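ホーム　商品一覧　記録帳・帳簿　替え紙　お店について　お問い合わせ

カテゴリ:投資・家計の文具 > 株式記録帳

印刷する　メールで送る

Harkstead 株式記録帳(横開き・上製本)

店主のアナリン・ダリサイです。今回は、うちで一番問い合わせの多い記録帳のことを書きますね。長いです。お急ぎの方は下のほうの仕様だけ見てください。

この記録帳、もともとは私が自分で使いたくて探していたものなんです。株を買い始めたころは証券会社の画面だけ見ていれば十分だと思っていて、実際、残高も損益も全部そこに出ますよね。ところが二年もすると「私、なんでこの会社を買ったんだっけ?」という銘柄がぽろぽろ出てきまして。決算が悪かったときに、売る理由も持ち続ける理由も思い出せない。画面には買った日と値段は残っているのに、そのとき考えていたことはどこにもないんですよ。これがけっこうこたえました。

表計算ソフトも試しました。三か月で列が増えすぎて、開くのが嫌になりました(色分けに凝りすぎたんです。性格ですね)。それから普通の大学ノート。こちらは続いたんですが、銘柄ごとにページが飛び飛びになって、前に書いたことを探すのに毎回めくりまくることになります。

Harksteadの記録帳は、最初から一銘柄を見開きで使うように刷ってあります。左ページが数字、右ページが文章。これだけのことなのに、使い心地が全然違うんです!

左ページには取引の表があって、一ページに25行。日付、売り買いの別、株数、単価、手数料、手元に残った株数、と並んでいます。積み立てで毎月買う方だと二年ちょっとで埋まる計算です。たまにしか動かさない方なら、正直もてあますくらいかも。余った行に株式分割や併合の記録を書いているお客様もいて、私もそれ以来まねしています。

右ページは上から「買った理由」「売るとしたらどんなとき」「決算のたびのひとこと」の三段。私は真ん中の段が好きで、買う前に必ず埋めるようにしています。ここが書けない銘柄は、だいたい誰かの話を聞いて欲しくなっただけのやつです。去年も一つありました。社名は書きませんが、大口の出資が決まったというニュースで朝から飛びついて、真ん中の段が白いまま。いまだに白いです。

ページ数は索引と配当の表まで合わせて、ほぼ200ページ。見開きの銘柄ページのほかに、後ろのほうに配当だけをまとめて書く表がついています。受け取った月の欄に、税引き前と税引き後を並べて書けます。外国株をお持ちの方のために、為替の欄も細いながらあります。細いです。ここは数字を大きく書く方だとはみ出すと思います。Harksteadさんには次の版で広げてほしいと伝えてありますが、返事は「検討します」でした。

索引は30銘柄ぶん。それ以上お持ちの方は二冊目をどうぞ、と言いたいところですが、私なら一冊目に書く銘柄を選びます。投資信託はひとまとめにして一見開き、優待目当ての小さい株もまとめて一見開き、というふうに。全部を同じ熱心さで書こうとすると、続きませんよ。

紙のこと。少しクリームがかった、つるつるしすぎない紙です。万年筆は、細字ならほとんど裏に響きません。太字でインクをたっぷり出す方は、ちょっと透けます。鉛筆の乗りはとてもいいです。私は取引の表をボールペン、右ページを鉛筆と決めていて、考えが変わったときは消さずに線を引いて横に書き足しています。あとで読むと、線を引いたところが一番おもしろいんですよね。

大きさは、閉じた状態で幅が210ミリ。横開きなので、広げると机の上でそれなりに場所をとります。ノートパソコンの手前に置いて書こうとすると、たぶん肘が落ちます。私はパソコンを横にずらして、記録帳を正面に置くようになりました。画面を見ながら写すときは、左ページを画面の側に寄せると楽です。

製本は糸かがりで、真ん中あたりのページなら手を離してもちゃんと開いています。最初と最後の数ページは、おろしたてのうちは少し戻ってきます。何度か開いてくせをつけてください。背を無理に折り返すのはやめてくださいね、糸が泣きます。

表紙の色は濃紺とえんじの二色です。えんじは最初あまり出ないだろうと少なめに仕入れたら、先に売り切れました。こういう読みは本当に当たらない。株も同じです。 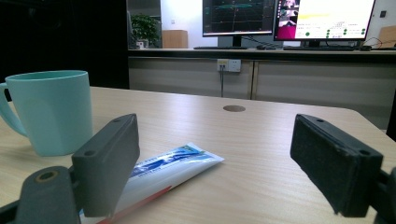 明るい木目の天板

よくいただく質問にも、まとめて答えておきます。

まず、確定申告に使えますか、というもの。これはあくまで自分用の控えです。申告には証券会社から出る年間取引報告書など、正式な書類をお使いください。ただ、複数の口座をお持ちの方が配当をざっと見渡すのには便利だと思います。税金の細かいことは私では答えられないので、税理士さんか税務署へお願いします。

次に、途中から始めてもいいですか。もちろんです! 昔の取引を全部さかのぼって書こうとすると、そこで力尽きます。今の株数と平均の取得単価を一行目に書いて、「ここから」とメモしておけば十分。理由の欄も、思い出せなければ「忘れた」でいいんです。私の帳面にも「忘れた」が四つあります。

それから、夫婦や親子で一冊を使えるか。できますが、口座が別なら冊子も分けたほうが平和です。お客様のハリマ・キマロさんはお母様と一冊で始めて、右ページが途中から口げんかみたいになったそうで、今は濃紺とえんじで分けていらっしゃいます。

どの銘柄がいいですか、という質問もたまに来ます。文具屋です、すみません。銘柄のおすすめはしていませんし、この帳面を使えばもうかるという話でもありません。私の成績はごく普通です。

替え紙はありません。綴じてある本なので、足りなくなったら新しい一冊になります。抜き差ししたい方には、同じ棚にあるPurkbyのリングバインダー式のほうが合うかもしれません。あちらは紙がやや薄めで、そのかわり銘柄の並べ替えが自由にできます。売った銘柄を後ろに回せるのは、ちょっとうらやましいです。配当の表はPurkbyにはついていないので、別売りのAmleyの配当シートを足してください。穴の位置は合います。

名入れは承っています。表紙の右下に、箔なしの型押しのみ。お名前でも「わたしの株」でも、口座名でも(口座番号はやめましょうね)。名入れしたものは返品をお受けできないので、つづりはよく確かめてからご注文ください。

仕様
品名:Harkstead 株式記録帳
形:横開き、上製本、糸かがり
幅:210ミリ(閉じた状態)
取引表:一ページ25行
索引:30銘柄
付属の表:配当一覧、索引
しおりひも:一本
表紙:濃紺、えんじ
名入れ:あり(型押し)

在庫について。えんじは次の入荷が10月の予定です。濃紺は今のところ棚にあります。入荷のお知らせがほしい方は、お問い合わせのページから「えんじ希望」と書いて送ってください。お名前とメールアドレスだけでけっこうです。

発送は通常、ご注文から三日以内。紙ものなので角を守る厚紙を巻いて出しています。箱は過剰に見えるかもしれませんが、以前うすい封筒で送って角をつぶしたことがあって、それ以来こうしています。厚紙は、配当の表に線を引くときの下敷きにちょうどいい硬さなので、よかったら取っておいてください。

ページの内容は2025年9月に書き直しました。為替の欄が広くなったら、また直します。

印刷する　メールで送る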